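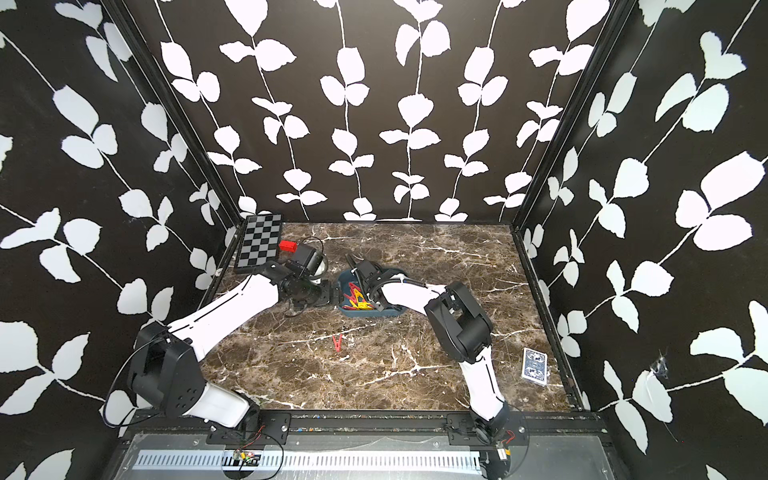 A reader wrote in after my last post to say that I should stop recording so many demonstrations and start recording better ones. The message was short. It said that a hundred sloppy takes teach the arm to be sloppy, and that most people working at home find this out after they have already filled a drive.

I think that's right, and I've spent the past couple of weeks testing it on clothespins.

For anyone new to the blog, I have a two-arm setup and I run it by remote control. I move a pair of small leader arms at my desk, the arms in the cell follow, and everything gets saved. Later I train on the recordings and see what the arms do by themselves. The project folder is called Plelodero, for no good reason.

The clothespin task goes like this. Reach into the tray, take one pin from the pile, lift it clear, and set it down on the floor of the cell. I do most of it with the right arm.

Picking from a pile is harder than picking a single pin off a flat surface. The pins hook onto each other. You close on one and two come up, or you close on one leg and the whole thing twists. When I was driving quickly I'd shake the extra one off and carry on, and I kept those takes. Then I trained on them, and the arm learned to shake. It shook when there was nothing to shake off.

So I deleted a lot. I had 917 takes from the summer. I went through them over several evenings and threw out anything with a shake, a double grab or a long pause where I was plainly deciding what to do. The pauses were worse than I expected. If I hover over the pile for 3 seconds, the arm learns that hovering is part of the job, and sometimes it never leaves.

I kept 89.

Then I recorded new ones with a few rules:

- Pick the pin before moving the leader arm, and don't change my mind.
- Come in from above, straight down.
- Same speed all the way through.
- Stir the pile by hand between takes.
- Stop after 10 takes and get up.

The last rule matters more than it looks. My hands get lazy and I can see it in the recordings. The approach drifts to one side and the grip lands lower on the pin.

I also changed the grip on the leader handles. The old ones were printed from a Meltenis file and had a sharp ridge under the thumb. I sanded them down and wrapped them in tape. It's a small thing, but closing the gripper slowly is much easier when it doesn't hurt.

The model trained on the smaller set is better at the first grab. It still gets confused when only a few pins are left, and I don't have many takes with a nearly empty tray. I always refilled it too early.

That's the work for September. I'll start each session with a low tray and keep the left arm parked until the right one is reliable. Handing a pin from one arm to the other can wait.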